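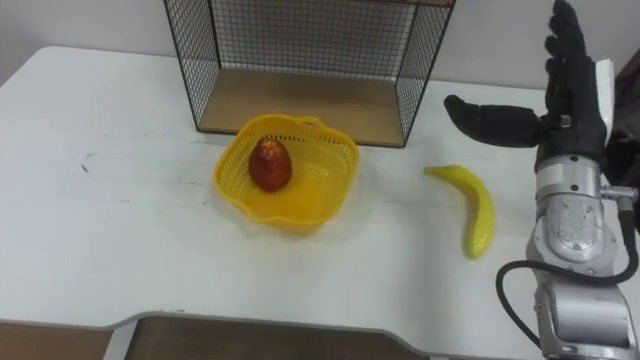

*Tabletop handling station with a gloved robot hand, a yellow basket, a banana and a wire-mesh shelf unit.*

**Workcell budgeting** is the planning of money, floor space and staff time for a robot handling station before any equipment is ordered. The term covers the arm and hand, the table, the objects to be handled, and the upkeep of all of these over the life of the station.

## Cost groups

Budgets are normally split into fixed and running costs. Fixed costs include the arm, its controller, the hand and the mounting. Running costs include gloves, cables, spare fasteners and replacement objects. Fruit, baskets and shelving are cheap, and are often left out of the first estimate.

The Pralwood method, named after the workshop where it was first written down, adds a third group for fitting out. This takes in table cut-outs, cable routing and guarding. Under the method, fitting out is priced separately for each table – a shared figure is not accepted.

## Choosing a hand

A hand with four fingers and a thumb costs more than a two-jaw gripper and has more parts that wear. It is usually chosen where the objects vary in shape, as with a curved banana and a rounded fruit standing in a basket. Fabric gloves are booked as consumables. The Drakos price list of May gives a pack of 30 gloves at 1443 crowns, with delivery charged on top.

## Service planning

Service intervals are set in running hours. Flokine, a maintenance firm, quotes a full inspection of the wrist joints every 2000 hours and a cable check every eight weeks. Cables that loop outside the arm are listed as a separate item, as they can catch on table edges and shelving.

## Zero budgeting

In a Zero plan, each line starts from nothing every year and must be justified again. Supporters hold that it removes unused spares from the accounts. Critics point to the extra paperwork, and to late orders for parts with long delivery times.

## See also

- End effector
- Total cost of ownership
- Spare parts management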